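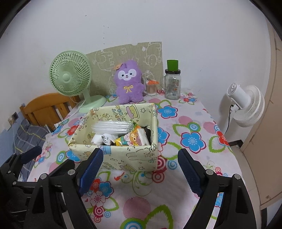
**Unit 4: Small-Item Storage in Shared Living Areas**
Handout for students of Residential Support and Household Practice
Prepared by Vitória Cunha; revised by Noman Satti, Tue 19 June

Students should read this handout before the practical session and bring a copy with them. It replaces the earlier notes on drawers and tabletops, which are no longer assessed. References to the course reader are to the second edition.

## 4.1 Scope

The unit deals with articles that are small, used often and kept within reach: toiletries, stationery, packaged household supplies, spare cables, single-use goods bought in quantity. Clothing, bedding, medicines and food requiring refrigeration are treated in later units and should not be brought into the exercise.

Most of the homes in which our graduates work have limited built-in storage. A table against a wall frequently serves as desk, dressing table and store at once. The student's task is to keep such a surface usable while respecting the resident's own arrangement of it.

## 4.2 Terms

**Open container.** Any box, basket or tray without a lid in regular use. Fabric storage boxes belong to this group.

**Standing item.** An article that remains on the surface by choice or necessity, such as a lamp, a desk fan or an ornament.

**Loose item.** An article with no assigned place.

**Clear-view container.** A transparent jar or tub whose contents can be identified without opening or moving it. The container of cotton swabs at the head of this handout is a typical case.

## 4.3 Principles of packing an open container

Soft-sided boxes behave differently from rigid ones. The walls give way under pressure, and an article pushed hard against the side will often disappear from sight. Students are asked to observe the following.

1. Place heavy and rigid articles first, against the base.
2. Stand flat packets upright along one side so that the printed face can be read.
3. Lay long, light packages across the top only when they are in current use. A package of tubes or straws placed in this way must be lifted each time something beneath it is wanted.
4. Keep rolled goods together at one end.
5. Leave a hand's width free. A box filled to the rim will be emptied onto the table at the first search.

Arnar Thorlacius has argued in lectures that rule 3 should be relaxed for residents with restricted reach, for whom the top layer may be the only convenient one. The point is accepted for assessment purposes, provided the student records it in the plan.

## 4.4 Standing items

A fan requires clear space in front of the grille and a stable footing for the whole of its base. Boxes should not be pushed up against it. Cables are to be led along the edge of the table or behind it, never across the working area, and should not pass beneath a container.

Scissors are to be put away closed. Resting them on top of a jar or tub is common in private homes but is marked as a fault in the practical. A drawer, sheath or upright holder is acceptable.

Plush toys, decorated panels and similar articles are personal property with a place of their own. They may be moved for cleaning and must be returned to the same position. Students should not propose their removal unless the resident has raised the matter.

## 4.5 Table coverings

A cloth protects the surface but can shift when a full box is dragged. Lift the container with both hands. Where the cloth is patterned, small articles such as pins and clips are easily overlooked, and the surface should be checked by hand before the cloth is taken up for laundering.

## 4.6 Practical exercise

Students work in groups of 4 at the tables in the Caldeira Room. Each group receives one fabric box and a mixed set of household goods. The exercise is worth up to 100 marks and proceeds as follows:

- sort the goods by frequency of use, without discarding anything;
- pack the box according to 4.3;
- arrange the remaining standing items;
- submit a written plan, one page, signed by all members.

Tomás Moreira will supervise the morning groups and Theophilus Sowah the afternoon groups. Questions about marking should be directed to the supervisor of the group concerned. Students who miss the session may attend the repeat in August on written application.

## 4.7 Questions for the written plan

Which articles did the group place in the top layer, and on what grounds? Which would be better housed in a clear-view container? Was any article found to be duplicated? How would the arrangement change if the user were seated?

## 4.8 Reading

Course reader, chapter 4, omitting the section on wardrobes. The supplementary sheet on labelling is optional. Copies are held at the front desk and may be borrowed overnight.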